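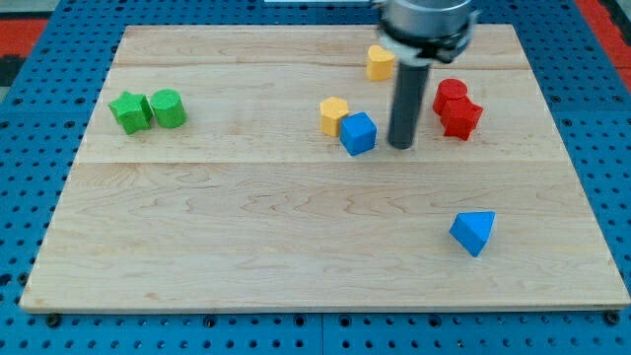

Sorting blocks by color is my favorite way to get a little one started on shapes, and you don't need much for it. A board, a handful of blocks, ten spare minutes after breakfast. Mine came from a Plurisetti set I picked up secondhand (23 pieces, and yes, I've lost a couple under the couch).

First, put down a flat board. I like plain wood so the colors really pop!

Next, dump a few blocks out and mix them up. Don't use the whole box – nine or so is plenty. Try to have the same color in different shapes, like a green star and a green cylinder, or a yellow heart and a yellow hexagon. That's the tricky bit for kids, who want to go by shape first.

Now pick one color and slide those blocks together until they touch. Leave a good wide gap before you start the next group, or it all turns into one big pile again.

Once the colors are easy, mix everything up and go by shape instead. Stars and hearts go quickly – hexagons take longer at my house.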